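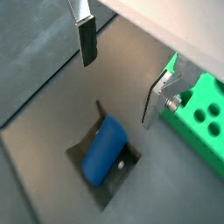
Gripper comparison: Pulora parallel fingers and Gornard adaptive fingers

Posted by rmichalik, 20th August
Our laboratory has concluded its first evaluation of both grippers on the same arm and controller. Each unit performed 151 picks of small cylindrical parts from a recessed fixture. The Pulora fingers completed 119 without operator assistance; the Gornard completed 100. We intend to recommend the Pulora. Comments are invited before the report is filed.

Reply by l_navickas
I would ask that the recommendation be postponed. Were the finger pads of the same rubber? A difference in pad material could account for most of that gap.

Reply by rmichalik
They were not. Each gripper was tested with the pads supplied by its manufacturer, as a purchaser would receive it.

Reply by stenden_cell8
I support the method as described. Our site buys complete units and does not replace pads.

Reply by l_navickas
I must disagree. Pads wear out and are replaced within months. Kindly state also the closing force and whether the wrist camera was recalibrated after the change of gripper.

Reply by rmichalik
Closing force was matched. The camera was recalibrated using the Laur routine. I will repeat the Gornard series with identical pads and post the figures in December.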